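To: grip-tools list
From: Shewit Birhane
Date: Jan 9, 2022
Subject: Re: hand-held gripper pairs, buy or build?

Ketsara Paisan wrote:

> We are pricing hand-held grippers for collecting two-handed
> demonstrations. The quote I have from Benent is 3298 for a pair,
> with pads and one charger. Gruseleck wants less but ships the
> parts as a kit and you put it together yourself.
>
> Has anyone on the list used a pair for small household objects?
> I don't care much about boxes and cups, every vendor shows those.
> I want to know about thin things. Also whether one person can
> hold both for a whole morning without complaining.
>
> We have to place the order by March or the money goes back.
>
> Ketsara

Ketsara,

I can answer part of this. We have had pairs from two suppliers over the past year and I have kept notes on both. I have not used the Benent one, so take what I say about price with that in mind. Ibsa Assefa is on this list and did most of the Gruseleck assembly for us, and he may want to correct me.

First, the kit. It went together in a day and a half. The instructions were fine up to the linkage and then skipped a step, so we had one jaw that closed a little ahead of the other until we took it apart again. Once it was right it stayed right. If you have someone who likes that kind of work, the lower price is fair. If you don't, pay for the assembled pair and put the time into your task list.

Second, thin things. This is where the pairs differ most, and I would not judge any of them from a vendor video. What matters is the pad. A flat smooth pad will hold a spoon handle and let a chopstick roll. A ribbed or textured pad does much better with round sticks, but if it is too soft the stick sinks in and comes away at an angle. We now do all our trials with chopsticks for that reason. They are cheap, they are all nearly the same size, and everyone has a mesh pen holder to put them in.

Our usual test has two parts. One is taking up sticks from a cloth, both single and in a bundle. The other is working around the holder with two tools at once, one on each side. We do it on a patterned cloth at a kitchen table with the window open to daylight, which is harder on the cameras than a gray bench but closer to where our users will be.
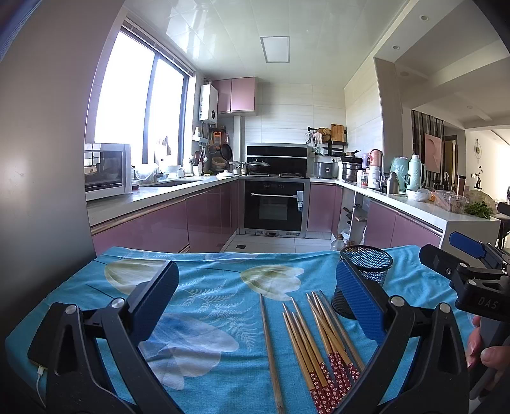
Same table and the same pen holder in both.
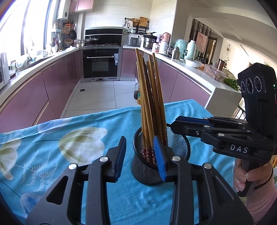

What should I ask a vendor before I order a pair?
Ask what a set of replacement pads costs, how long they take to arrive, and whether you can change them without sending the tool back. After that, ask for the weight of one tool with everything mounted on it, and have them put it in writing. Those two answers told us more than the rest of the data sheet.

On your question about holding both for a morning: it depends on the person more than I expected. Mitiku Tesfamariam can work for a long stretch with no trouble. I get a sore thumb well before lunch. We settled on short sessions with a change of operator between them, and the recordings got better when we did that. Tired hands make slow, shaky closes, and you end up throwing those runs out later. Budget for a second trained operator even if you think you only need one.

A few smaller points from the notes, in no special order.

Cables. If the tool charges by cable, find out where the plug goes in and try holding the tool with it connected. On one of ours it came out right where my wrist wanted to be. We ended up charging between sessions and never during them, but that means you need a real battery figure from the vendor. The one in the brochure was measured with the cameras off.

Pivot pins. Check them every week for play. It takes a minute with your fingers. We had one work loose and did not notice until the jaw opening in the logs stopped matching what we had set.

Jaw opening values. The Gruseleck software reports the opening on a scale that stops at 255. That is enough for cups and too coarse for chopsticks. At the thin end, the gap between one stick and two comes out as 3 or 4 steps. You can live with it, but write it down somewhere so the person training the model does not spend a week wondering why the values look like stairs.

Spare parts. El Sherbiny kept us waiting up to three weeks for pads. Their support people answered every message the same day and were polite about it, but the pads were still not there. Buy a second set with the first order.

Calibration. Do it at the start of each session and save the file next to the recordings. Yabsira Fikre wrote a small checklist for us that fits on one page, and I can send it to you off list.

As to buy or build, my own choice would be to buy one assembled pair, run it hard for a month, and only then decide about more. If your deadline won't allow that, ask for a loan pair. Prarkari let us keep a demo set for two weeks against a deposit, and they took it back with scuffed pads and did not charge us. I don't know if they still do it. Their stock was low when I last wrote to them.

One thing I can't help with is left-handed operators. All of our people are right-handed and we have never swapped the tools over. If someone on the list has tried it, I would like to hear how the trigger reach works out — the blue levers on ours seem to suit either hand, but that is only my guess from holding them.

Send me your task list if you want and I will mark the items we had trouble with.

Shewit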